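Home Notebook Shelf lists Log in

Workshop notebook: bottle cleanup, day one

Nov 2, 2020 | Endang Sinaga | 4 min read

Started late, had to wait for the Grandwood delivery and then find somewhere to put it. Main job today is the yellow bottles. They've been in the Pelupessy cabinet since the move and they need to come out, get looked at, get cleaned, go back in some kind of order. Shelf tags are no help, half fell off.

Shelf by shelf, what I did before lunch:

Top shelf. Glass only. Wiped, left where it was. Two stoppers don't match anything, put them in the odds drawer.

Middle shelf. Yellow ones. All out onto the cart. Shelf itself is gross, brown ring at the back left that needed 2 goes with the stiff brush and still shows. Could be from before our time. Painted over once already by the look of it, don't paint again.

Bottom shelf. Simel boxes, 40 labels to a box. Didn't open. Somebody please check if these are the waterproof ones, I ordered waterproof in October and the invoice just says "labels".

Sorting. Wanted to do this on the bench but the bench has Rembridge stuff drying on it till tomorrow, so used the marble top. Nicer surface anyway, wipes down in one pass. Glare off it is murder near the window though, very hard to judge a stain with that coming up at you. Turn your back to the window or bring the desk lamp over.

First batch is the set with the stepped nozzles. Five in this one, put in the big white tray so they don't wander. Smallest at the left, biggest at the right. Same look on all of them, yellow body, white band at the base, white collar, then the discs getting narrower up to the tip. Middle one is fine, shiny, nothing to do on the front. Second from left has specks on the front, greenish brown. Fourth is the bad one, smeared right across. Big one has some of the same up near the top of the body. 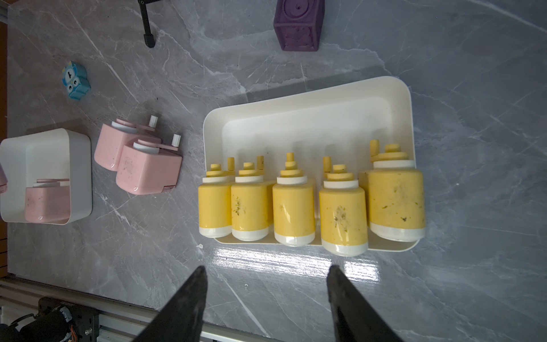

Cleaning, plan for tomorrow

Order: specks first, then the big one, then the smeared one last so I'm not dragging muck into the wash water for the rest. Middle one gets a dry cloth and thats it. Smallest one gets whatever it needs once I've had a proper look all round, haven't turned it yet.

Warm water, plain soap, soft cloth. 60 seconds of soak on the stained patch, wipe, look, repeat. Do NOT go to the solvent. Remember the blue caps in spring, went cloudy and stayed cloudy.

Nozzles. Cotton swab between the discs. Don't twist anything till it's been wiped, grit in there will chew up the edges. Leave the little upright pegs alone for now, I want to check the old sheet before anyone pulls on one. Sheet is in the green binder, page with the coffee on it.

Don't know what the residue is. Could be old product, could be whatever was on the cabinet shelf. Color is close to the shelf ring but not going to swear to it. Keep the first cloth in a bag, will compare in daylight.

Tray. Grooves in the floor are going to hold drips. Rinse it between bottles, tip it out at the sink, not over the marble. Dry it before it goes back.

Labels

Old catalog number for the group is 542, found it in the back of the ledger in pencil. No idea if that covers the whole lot or only the big one. Going with whole lot, suffix letters small to large. Tie-on tags till we know about the Simel boxes. Nothing sticky on the yellow, please.

Odds and ends

- cart wheel squeaks, oil it
- need more swabs, we're down to the end of the bag
- soft cloths are in with the rags again, seperate them
- window blind still broken, see glare above
- Rembridge pieces off the bench by ten or I'm moving them myself

Time today, around three hours not counting the delivery. Second batch of yellow ones is still on the cart under a sheet. Haven't sorted by size, some have no collar. Will write those up on thier own page.

Left to do: ledger check, binder check, ask Grandwood about the dented corner on the crate.

Previous entry Next entry Back to top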